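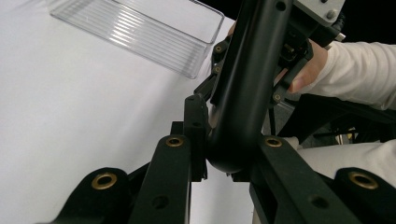 Mise à jour et sauvegarde : entretien avec la responsable du support chez Ploltavex

Publié le 3 octobre 2020

Ploltavex édite un logiciel de sauvegarde pour les petites entreprises. L'équipe du support compte cinq personnes et elle répond aux clients en français et en anglais. Nous avons parlé avec sa responsable de la version 2, sortie au mois de mai, et des questions que les clients posent le plus souvent.

Elle commence par le planificateur. « Dans l'ancienne version, la copie partait à heure fixe. Si l'ordinateur était éteint, il ne se passait rien jusqu'au lendemain, et le client n'était pas averti. Maintenant, la copie démarre dès que la machine est rallumée, et un message est envoyé à l'adresse indiquée dans les réglages. »

Le passage à la nouvelle version a demandé de la patience. Sur les 87 entreprises qui ont participé à l'essai, 23 ont dû refaire leur première copie complète. « C'était long pour elles, je le reconnais. Le format de l'archive a changé et nous l'avions expliqué dans une note que peu de clients ont lue. Nous aurions dû l'afficher dans le programme même, avant l'installation. »

Le module Oleck, qui chiffre les fichiers avant leur envoi, est désormais compris dans la licence de base. Nous lui avons demandé ce qui arrive quand un client perd son mot de passe. « Nous ne pouvons pas ouvrir l'archive à sa place. Je conseille d'imprimer la clé de secours le jour de l'installation et de la ranger hors du bureau. Beaucoup la gardent sur le même disque que les données, et c'est dommage. »

Pour l'hébergement, l'éditeur travaille avec Trestside. Les clients qui préfèrent conserver leurs copies chez eux peuvent choisir un disque réseau, mais ils doivent alors surveiller eux-mêmes la place disponible.

À la question de savoir à quelle fréquence il faut essayer une restauration, elle répond sans hésiter : « Une fois par mois, avec un seul dossier. Cela prend deux minutes. Il faut ouvrir les fichiers récupérés et regarder dedans, car la liste affichée à l'écran ne suffit pas. »

La prochaine version doit apporter une meilleure recherche par date dans les archives. Elle n'a pas voulu nous donner de calendrier.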